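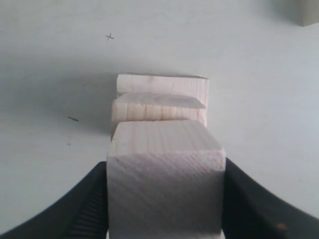

Vol. 2, No. 2

The Slow Business of Drying a Board

My grandfather kept his lumber in the barn loft, stacked with little sticks between the layers, and as children we were forbidden to climb on it. We climbed on it anyway, of course. It was warm up there and smelled like Christmas, and if you lay flat on the top boards on an August afternoon you could hear the pile ticking to itself as it dried. I didn't know then that a board goes on moving long after the tree is down, or that grown people could spend an entire career worrying about it.

Pak-hei Peng has spent most of his. He runs the yard at Flostside, a small softwood mill at the end of a gravel road that my car did not enjoy, and he has been seasoning pine and spruce there long enough to have buried two dogs under the old drying shed. He met me at the gate with a thermos and a spare pair of gloves, and before I had my notebook open he had put a board in my arms and asked me what I thought it weighed. I guessed badly. He was delighted.

"Everybody guesses low when it's green," he said. "They're thinking of the wood. They forget they're carrying the water too."

Fresh softwood can hold more than its own dry weight in water, and nearly all the trouble a carpenter will ever have with it comes from that water leaving. First goes the free water, the stuff sitting in the hollows of the cells, and the board hardly notices. Then the cell walls themselves begin to give theirs up, and now the wood shrinks — a good deal around the rings, rather less across them, and hardly at all along its length. A board that shrinks unevenly will cup, or bow, or twist itself into something resembling a propeller. Peng keeps one of those nailed over the office door. He is fond of it.

The yard is laid out to slow all this down. The stacks stand on blocks, well up off the ground, with their long sides open to the wind that comes up the valley after lunch. The spacers between the layers (stickers, in the trade) have to line up one above another from the bottom of the pile to the top, or the weight bends the boards between them and they dry that way for good. Ends are painted, because end grain drinks and spits water so much faster than the faces that an unpainted board will split before the rest of it has even begun. A roof keeps the rain off. After that you wait.

How long you wait is a matter people will argue over happily. The old rule says a year for every inch of thickness, but it was made for hardwoods by people in damp places, and Peng thinks it has cost softwood men a lot of good summers. An inch of pine stacked in spring can be ready for outdoor work by October if the wind has done its job. For indoor work he moves it into the kiln, a long shed the family next door still calls the Choi barn, after the people who raised hogs in it. He holds it there at a gentle heat until his meter and his thumb agree. He trusts the thumb a little more.

I asked why anyone would do it this way when a big kiln can turn out a load in a few days. He took the question seriously and walked me the whole length of the yard while he thought. Big kilns do fine work, he said at last. Most of the houses in the county are standing up because of them. But a board hurried along too hard can dry tight on the outside while the core is still wet, and then it sits there with a grudge until somebody saws it down the middle and it closes on the blade. He would sooner sell fewer boards to people who come back.

They do come back. While I was there a cabinetmaker pulled in for shelving, and a retired schoolteacher came for a single plank to mend her porch swing. She had driven 50 miles and stayed for coffee. Peng went through a stack of 300 boards to find her one with straight grain, and he didn't seem to think that was anything out of the ordinary.

Before I left he gave me an offcut of spruce, its end still blue with paint, and told me to keep it on the kitchen windowsill and weigh it every so often. I have been doing so. It has lost a little since last week, and it has started, very faintly, to cup.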